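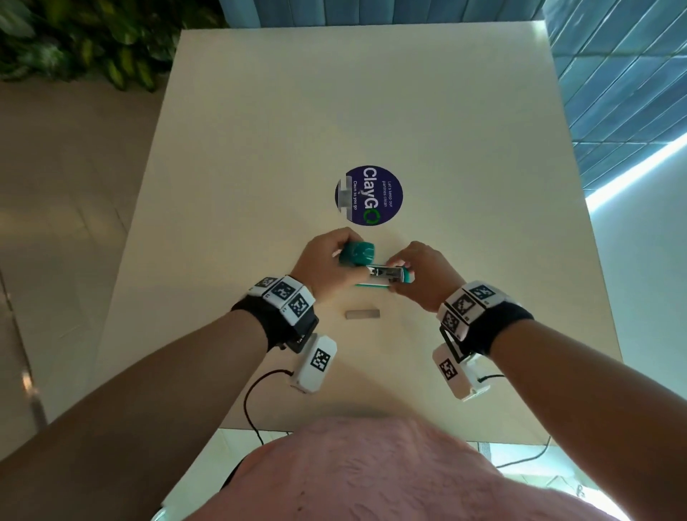

Two teal parts being brought together end to end by hand at a pantry table. The operator wears a marker band on each wrist.

The Jania wrist set is a pair of wearable tracking bands used to record hand movements for teaching robot arms. It was developed at the Hartono workshop in Stenditz and is used mainly for small assembly tasks done with both hands. Each band is worn on the forearm just behind the wrist and is connected by cable.

Construction

Each band consists of a black strap, three white cubes and a white rectangular module. The cubes sit side by side along the top of the wrist and are printed with black-and-white marker patterns. The module is fixed below the strap and carries a further marker. A head camera reads the markers, and the position of each wrist is worked out from whichever patterns are in view. Having several faces at different angles allows tracking to continue when the forearm turns.

Fitting

The left band is fitted first. The strap is pulled tight enough that the cubes do not rock when pushed with a finger, but the wearer must be able to bend the wrist fully. Sleeves are pushed back clear of the markers. The cable is led down past the table edge with a slack loop, so that reaching forward does not pull the module out of line. The two bands are not interchangeable, as each marker pattern is registered to one side.

Calibration

After fitting, the wearer holds both hands over the work surface and turns them slowly, palms up and then palms down. This is done 3 times. A fresh calibration is needed whenever a strap has been loosened. The Gostham software stores the result with the session and refuses to record if one module is missing.

Care and repair

Marker faces are wiped with a dry cloth. Solvent cleaners lift the print and leave a shine that the camera reads badly. Scratched or lifted faces are replaced singly, and the cube is then measured again in a jig. Straps are changed after 100 sessions. The most common fault is a broken wire where the cable enters the module; the cable is cut back past the break and a new end fitted.

See also

Hand tracking
Motion capture
Teaching by demonstration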